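Skarnari Paper Folding in Schools: second progress report
To: Elvia Contreras, Kravets Fund
From: Hanne Nurmi, Skarnari
7/23/19

Where we are

The grant was awarded to find out whether regular paper folding helps children aged nine to eleven with geometry and with sitting still long enough to finish a piece of work. We now have results from the spring term in Bamholm and I would like to be careful about them. They are pleasant results. I don't think they show very much yet.

Five schools are taking part, as planned. We have 41 children in the folding groups, and 14 of those joined after the first test and so can't be used in the before-and-after comparison. That leaves a small group, and the children in it were mostly put forward by teachers who thought they would enjoy it. You will see the difficulty.

Teaching went more or less to timetable. The children start with a valley fold and a mountain fold, go on to simple bases, and spend the last weeks of term on a figure of their own choosing. Paavo Karppinen wrote the sequence and has already rewritten the middle of it, where too many children were getting lost at the squash fold. The new version goes more slowly and I prefer it, though it does mean the spring groups and the autumn groups won't have been taught the same thing. We should have settled this before we began.

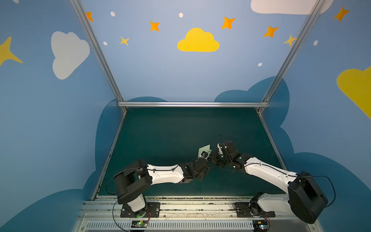 What the test scores say

Every child sat the same short geometry paper at the start and at the end of term. Scores went up. Ville Kallio, who marked them, has sent you the full table separately, so I won't repeat it.

My worry is that scores in the ordinary classes went up as well. Angles and symmetry were on the spring syllabus in all the schools, and any child who turned up to lessons ought to have done better at the end of term than at the start. The folding groups improved by a little more. With numbers this small, a couple of children having a bad morning at the first test would produce the same gap.

There was also a question on the paper asking children to mark the line of symmetry on a kite. The kite is one of the first things Paavo teaches. I would be surprised if they hadn't done well on it, and we have agreed to take it out for the next round. Without it the gap narrows again.

What the teachers say

The teachers are far more positive than the scores. In the end-of-term forms nearly all of them used the word "calmer". Several said that children who rarely finish anything had finished a model and taken it home.

I don't doubt that they saw this. I do doubt that we can put it down to folding. The groups are small, they meet in a quiet room with an extra adult present, and the children have been let off something else to be there. Put a few ten-year-olds in that room with clay or a jigsaw and you might get the same remarks. Elvia, you raised this at the start and I said we would deal with it. We haven't, and the plan for doing so is set out further on.

One form is worth quoting at length, from the teacher who was least impressed: "They like it and I am happy for them to go. I have not seen it turn up in their maths books. Two of them now fold their worksheets." I found this more useful than the rest put together.

Materials

We bought the paper from Undik in packs of 100 sheets. The weight is right for beginners, it holds a crease and it doesn't tear at the points as the cheaper paper did in the pilot. The pale colours were chosen so that pencil guide marks would show up. The children would like brighter ones, and have said so on nearly every feedback slip. I can't see that the choice of colour matters to what we are measuring, and Paavo may order what he likes in the autumn provided all the schools get the same.

We have wasted more paper than the budget allowed for. Some of this is learning, and some is that the paper goes home in school bags. The overspend has been covered from the printing line, because the booklets came in under the quote.

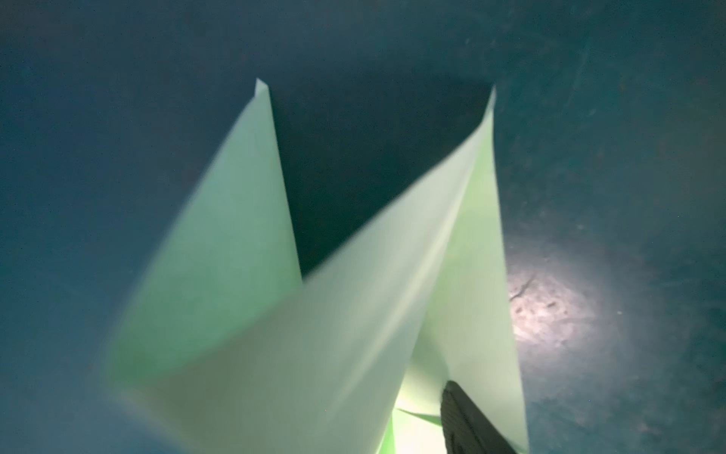

The booklets themselves have had a mixed reception. The drawings are clear, but the children don't read the words beside them and go straight from one drawing to the next. Where a step needs the paper turned over, and the only sign of it is a small curved arrow, half the table carries on with the wrong side up. Erick Nyanda is redrawing those pages with the two sides of the paper shaded differently. He would also like to drop the written instructions altogether. I'm against it until we have tried the new drawings, and the two teachers who use the text with weaker readers are against it too.

Things promised in the first report and not done

The parents' questionnaire hasn't gone out. The draft asked whether parents had "noticed improvements", and you can't ask a question like that and believe the answer. It is being reworded.

The visit to the Bamholm secondary school fell through. It will be offered again.

We said we would publish a short account of the spring term on our website. I would sooner hold it back. Once a line such as "folding raises maths scores" is out it will be repeated by people who haven't seen the table, and we would have a hard time taking it back in a year if the scores flatten out.

Autumn term

We are asking for one change to the plan. In two of the schools, the folding group would be matched with a second group of the same size, meeting in the same room with the same adult, doing something with their hands that has no geometry in it. Knitting has been suggested. Names would be drawn from a hat, and teachers would have no say in who goes where. They won't like that part, and Ville has offered to go round and talk to them before term starts.

The cost is modest and can be met from the money set aside for the exhibition. The exhibition would have been nice for the families, but it would have told us nothing. If the Fund feels strongly about it we can look at a display in each school hall, which costs only pins and somebody's afternoon.

Testing would be repeated in December, with the kite question removed and a new question on fractions put in. Folding is often said to help with fractions. I have looked for good evidence of this and found a lot of cheerful articles and very little else, so we may as well ask.

Ville will send the revised budget once the wool has been priced. We need a decision on the second groups before the schools fix their room lists.

Hanne Nurmi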